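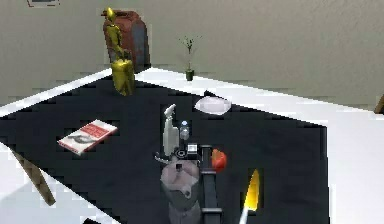

GINAU, August 2023

The Pestar lime works opens to the public once a year, and this was my first visit. I took the early bus from Staltthorpe, changed at the river bridge, and was at the gate before nine. Entry was free. The guided tour cost 3 euros, paid in cash at a window next to the weighbridge.

Our guide was Tihomir Vasić, who has worked at the kilns for 14 years. He started us at the quarry face, where the stone comes out pale and breaks into blocks the size of a suitcase. From there it goes through a crusher and up a covered belt to the kilns. The belt was stopped for the day, so we could walk beside it. The dust is fine and gets into everything. Wear old shoes.

Only one of the three kilns is still fired with wood. The other two run on gas and do most of the work. The old kiln is kept for small orders, mainly church repairs in the hills, and Vasić said the customers insist on it. He would not say whether he could tell the difference himself.

After the kilns we saw the slaking pits. Quicklime goes in with water and the putty is left under cover for months — the longest batch we saw was marked seven years. A man in our group asked to buy a bucket of that one and was told it was already sold. 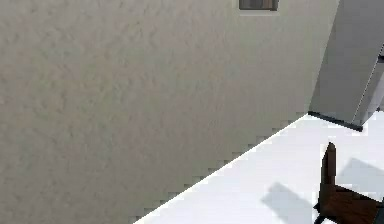 A textured beige wall, seen at a steep angle.

Lunch was bean soup and bread in the canteen. The line was long but it moved. There was also a stall selling putty, brushes, and a small book on lime wash, in the local language only. I bought the book anyway for the diagrams.
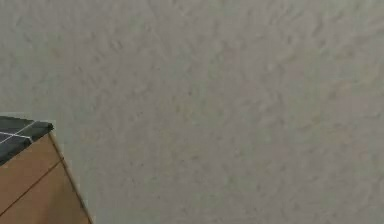
GINAU, August

I stayed overnight at the guesthouse across from the station and went back the next morning for the plastering class. It is held in a long shed behind the office, with practice panels along one side. You sign up at the gate the day before.

The first coat is thrown from the trowel. This is harder than it looks, and most of mine ended up on the ground. The second coat is pressed on and leveled with a wooden float. By noon I had a panel that was flat in the middle and bad at the corners. The instructor scraped off one side and had me do it again.

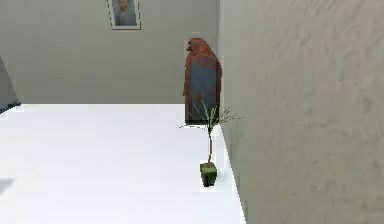
The finish coat has to wait until the one under it has stiffened, so we did ours on panels that the staff had prepared earlier. Small circles with the float give a fine grain. If you stop to look at it, you get a line.

From Ginau I went on to Cârstea to see a granary that was plastered with Pestar lime. It was locked, and the key holder was away, so I saw only the outside. The bus back to Staltthorpe leaves from the square in Cârstea and does not stop at the lime works. Next year's open days had not been set when I left.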